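Three weeks with the Otham canvassing app -- notes for anyone running a small campaign

May 9, 2021

Quick one before I head back out. People on the list keep asking what we used for doors this spring so here it is, all in one place. County commission race, district seat, a candidate with a day job and no money. We paid for Otham ourselves, full price, nobody gave us anything.

Short version: good walk lists, bad maps, support that answers the phone. Would buy again for a local race. Wouldn't for anything bigger.

## What it costs

$89 a month for the base plan. That gets you 3,000 voter records and 16 logins. We went over on records in week one and had to trim -- dropped everyone who hadn't voted in the last two municipals, which hurt a little, but you have to cut somewhere. Extra texting is on top. We skipped the texting.

No contract, month to month. Cancel button is where you'd expect it. Loson wanted a full cycle up front and a "setup consultation," so that was that.

## Getting the voter file in

Painful. Our county gives you a CSV with the street number and street name in seperate columns and the apartment number wherever the clerk felt like putting it. Otham wants one address line. I spent a whole evening in a spreadsheet gluing columns together. Import failed twice, no reason given, just a red bar. Third time fine.

Tip: take the commas out of the name field first. That was the problem. It's not in the help pages.

Once it's in, it's in. Party, vote history, precinct, all searchable. You can tag people as you go (yard sign, wants a call, do not knock) and the tags show up on everyone's phone pretty much right away.

## At the doors

Best part of the thing. Big buttons. Support, lean, undecided, against, not home. One tap and you're on to the next house. Odd side of the street then even side, so you aren't crossing back and forth like a lunatic. You can flip that if you want.

Best day we had was 287 doors, mostly in the Tadwood subdivision, where the houses are close together and people are outside. Dardo Ocampo did the bulk of those and his phone was still at half charge when he got back. The old app we used in the school board race would kill a phone before lunch.

Script screen is fine. Keep yours short. We had three questions -- what's on your mind, do you know about the drainage bond, can we count on you -- and even that was one too many. By the second weekend everybody was skipping the bond question and asking it only if the person brought up flooding. Which they did, alot.

Notes field is tiny. Gets cut off and doesn't warn you. Lost a good long note about a culvert on the county road that way and had to go back and ask the man again. He was nice about it. 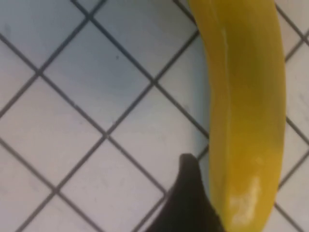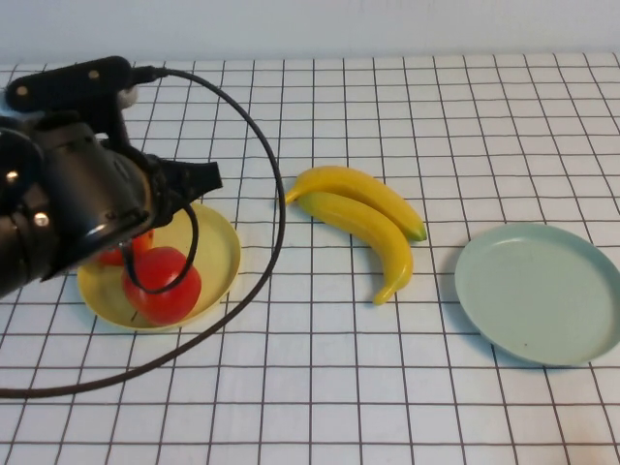 ## Maps

OK so the maps. Not great. Turf cutting is drawing shapes with your finger and the shapes don't snap to precinct lines. I wound up with one street in two peoples' lists and they both knocked it, same afternoon. Embarrassing.

Out past Morin where the lots are big it's worse. Pins land at the mailbox, or in the middle of a field, or at the neighbor's. Drive those yourself first if you can. Offline mode does work out there, I'll give them that. Synced when we got signal back, nothing missing that I could find.

Desktop version is better for cutting turf. Do it there, not on the phone.

## Reports

Basic. Doors per day, contact rate, IDs by precinct. Exports to CSV. No trend lines, no comparing one week to another unless you build it yourself. I keep my own sheet and paste into it at night. Takes a few minutes.

Our candidate, Emiliano Acuña, doesn't want a chart anyway. He wants to know who he should call tonight. For that you filter by "wants a call," sort by precinct, print. Works.

## Support

Called twice. Person both times. First one fixed the duplicate street thing from their end, second one told me the note limit is "on the list" for July. We'll see. Email took two days so don't bother.

## Gripes, no order

- Logs you out if you get a phone call at the wrong moment
- No Spanish script screen, you have to paste both languages into one box and scroll
- Dark text on gray, hard to read in full sun
- Can't undo a "moved" tag unless you're an admin
- Password reset goes to spam

## Who it's for

City council, school board, county seats. One or two people in charge who don't mind fussing with a spreadsheet once. If you've got paid field staff and several counties you'll outgrow it fast, get something with real turf tools.

Four out of five from me. Would be higher with maps that knew where the precincts were.

If you want my cleaned-up column template for the import, reply on the list and I'll send it tonight, after the forum.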